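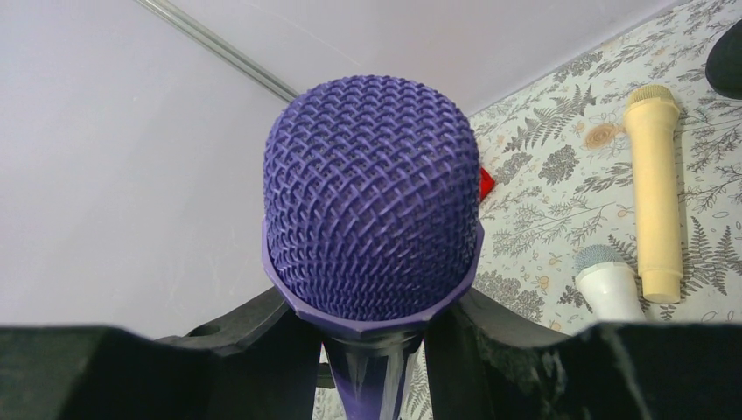 What should you do first when a gripper won't let go of something?
Press the stop button, then turn the power off at the wall before your hand goes anywhere near the fingers.

I learnt that one in February, when my arm froze mid-grip and I went straight in with my thumb. It woke up again and gave me a proper pinch (a purple nail for weeks!). Usman Rana, who's mended more of these than I have, told me off and then sent me his list, which I've fiddled with a bit.

Set the grip force low to start with. Mine goes up to 7 and I keep it on 3 for anything glossy, like a microphone handle, and only creep up if it slips.

Wipe the fingers with a barely damp cloth. Dust makes them slide, so you turn the force up, and then something cracks.

If it jams with the power off, ease the fingers apart with a wooden spoon handle. No screwdrivers, please, I've got the scratches to show for it.

Tape loose cables down well clear of the wrist. Mine snagged one after tea and dragged half the tablecloth along with it.

Check the finger screws every 6 weeks or so if you use it most days. I do mine when I descale the kettle.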